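DES 214 Form and Surface
Notes for week 9 – ribs, slots, grooves
Xiomara Fitzsimmons
Posted November 21, 2019

These are my speaking notes tidied up a bit, not a full script. If you missed class get the sketches off someone, most of the good stuff was on the board.

Left over from last time

Radius question. Someone asked why the Burer kettle feels cheap even though the wall is thick enough. Look at the lid edge. Outside corner is soft, inside corner is sharp, so your thumb finds the sharp one every time you open it. Eye says one thing and hand says another. Go pick one up in the model shop, bottom shelf, next to the sanding blocks.

Also – draft angles. Still seeing drawings with none. Anything that comes out of a mould needs some taper or it drags on the way out. Texture on the wall needs more taper again. Will take marks off for this in the final.

Why put lines in a surface at all

A plain surface is hard. Shows every sink mark, every scratch, every fingerprint. It also tells you nothing about where to put your hand. So we break it up. Ribs, grooves, slots, knurls, dimples. Mostly the reason is a job that needs doing, and the look comes along after. Sometimes the look comes first and the job is made up later for the brochure. Learn to tell which.

Jobs a line can do:
stiffen
grip
let air or sound or water through
hide a join
show which way something moves

Most real products do two or three of these with the same line. Fine, as long as one of them is boss.

Ribs for stiffness

Inside the part usually, you never see them. Thin wall plus ribs beats thick wall nearly every time: less material, cools faster, less warping. Keep the rib thinner than the wall it stands on. Half is a decent starting place. Go fatter and you get a sink mark on the show side right behind it, a little dull valley that catches the light. Paint makes it worse. Students always think paint will hide it.

Spacing – don't crowd them. Tall thin ribs packed close are a nightmare to machine into the tool and the steel between them is weak.

The Nultar crate is the one I passed round. Flip it over. Ribs run in both directions across the base but only one way up the sides, as the sides are loaded from the top when stacked. Load path, ribs follow it. Draw the load first, then draw the ribs. The other order gives you decoration.

Ribs for grip

Different animal. These are on the outside and the hand or the other part touches them. Rules of thumb:

Ribs run across the direction of slip. A screwdriver handle slips by turning, so ridges run along the length. A bicycle grip slips by sliding off the end, so rings go round. A jar lid is turned, ridges go up the side. Everyone gets this right when asked and about half get it wrong in thier drawings.

Soft material, broad ribs. Hard material, fine ribs. Soft narrow ribs fold over and then shear off after a season of use. Hard broad ribs feel like a washboard.

Leave somewhere for the muck to go. Water, grease, flour, sunscreen. A groove is a drain. Closed dimples fill up and then you're gripping a smooth film of whatever it was. Open-ended grooves you can clean with a brush.

Dark pads on a light body. Very common. Part of it is practical, dark hides the grubby bit. The rest is signalling – contrast says touch point, or contact point. If you put a dark ribbed patch on something people will try to hold it there, so don't do it next to a blade. The Benítez hedge trimmer in the week 4 slides did more or less that. Recoloured in the next model. 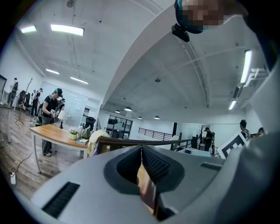 Fig. 3. Ribbed pads lining a V-shaped opening; slotted grilles in the light grey body.

Pad inserts generally. How are they held? Options: glued, overmoulded, pushed into a pocket, screwed from behind. Glue is cheap and fails at the corner first, so round the corners of the insert. Overmoulding looks best and can't be replaced. A pocket with an undercut can be swapped by the owner with a spoon handle, which I like, but you need a lip and the lip collects dirt. Pick your poison and write down why in the report. I want the reason, one sentence is plenty.

Slots and grilles

Air needs open area. Designers draw the slots they like and then engineering comes back and says double it. So ask early. Open area is hole divided by the whole patch, not the number of slots. Long narrow slots lose a lot of area to the bars between.

Slot width – narrow enough that a kid's finger or a coin stays out, wide enough that lint doesn't bridge it. Lint bridges everything in the end. Put the inlet where it can be vacuumed.

Which way do they run? Vertical slots on a vertical face shed dust and drips better. Horizontal ones look calmer and can be angled down like a louvre so spills don't get in. On a top face, think hard. Whatever gets knocked over goes straight in. If you must vent on top, put a raised edge round the patch, or a baffle underneath with its own drain.

Slots in a curved surface: the ones near the edge of the curve get stretched when you project them flat. Looks fine in the side view, looks drunk in real life. Follow the surface instead, or keep the grille on a flat and let the curve start after it. Second way is easier and is what I'd do in a first project.

Angle. A grille turned off square has to line up with something. An edge, a seam, the axis of a handle. Otherwise it reads as a mistake. Same goes for logos.

End shape of the slot. Square ends crack, round ends don't. Round them. Full radius looks friendly and a bit 1970s radio, small radius looks more like equipment. Either is ok, mixing them isn't.

Two grilles on one product: make them clearly the same or clearly different. A big one and a small one with the same bar spacing look like family. Change the spacing a little and it looks like somebody used the wrong part.

Grooves that hide joins

Shut line between two halves is never perfect. So make a deliberate groove there – a shadow gap – and small errors vanish. Works on fridges, works on doors, works on kitchen drawers. Keep the gap even all the way round. Eye will forgive a wide gap, won't forgive one that tapers.

Worked sums from the board

Lid test on the Dornik jar. Smooth lid slipped at 400, ribbed lid at 600, ribbed lid with soft insert at 700. Units are whatever our old spring gauge reads in, don't quote them anywhere, just compare. The jump from smooth to ribbed is 200, the jump from ribbed to insert is 100. Insert costs a second tool. Worth it? For a pickle jar no. For a medicine jar used by people with sore hands, I'd say yes and argue for it.

Test was with dry hands. Somebody should redo it with dish soap, would make a nice project for the folio actually.

To do

Bring one object from home with at least two kinds of line on it. Take a rubbing with soft pencil and thin paper, label each line with its job. If you can't find a job for one write "none found", that's a perfectly good answer.

Redraw your September handle with ribs that run the right way. Section view as well please, full size. Several of you lost marks last time for no secton.

Read the chapter on textures in the course pack, skip the bit on etching, we'll do that with the samples in front of us.

Model shop shuts early next week, book the bandsaw ahead. Foam offcuts in the blue bin are free to take.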